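FOR IMMEDIATE RELEASE

Bundgaard Adds Open-Frame Rack Option to Small-Office Network Service

KUMBY, December 8, 2023 - Bundgaard, a supplier of managed network installations, will offer open-frame racks to small-office customers under its Pratalden service plan. The option applies to new contracts and to existing contracts renewed after the end of March.

Pratalden covers site survey, rack assembly, patching, labeling and remote monitoring. A trial at Dinbridge ran for 1340 hours and connected 67 network outlets across 2 floors. Installation took 4 working days, including removal of the old wall cabinet.

"An open frame gives the technician access from all sides," said Leif Ingvarsson, service manager at Bundgaard. "It needs a clean room and a fixed cable route. Where a site has neither, we still specify a closed cabinet."

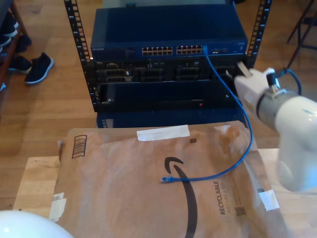

Patching under the plan follows a single written procedure. Each run is tested and entered in the site record before it is connected to live equipment. Rails are square-hole type, so units can be moved without drilling. With a switch at the top of the rack, a cable such as the blue one in the right-hand port bank of the Netgear unit can pass down the front of the equipment below it. Permanent runs are dressed to the side rail, and any lead with a free plug is either terminated or removed at handover. Questions on rack depth and floor loading should be sent to Định Phí, technical documentation.

Contact: Bundgaard Press Office, Kumby | © 2023 Bundgaard | Back to top

Comments (3)

rackmonkey_k: Does the plan include cage nuts or do we order those separately?

T. Odell: We went the other way and put doors on everything. Dust was the problem, not access.

patchpanelpaul: What about existing two-post frames? Ours are bolted down and I don't want to move them.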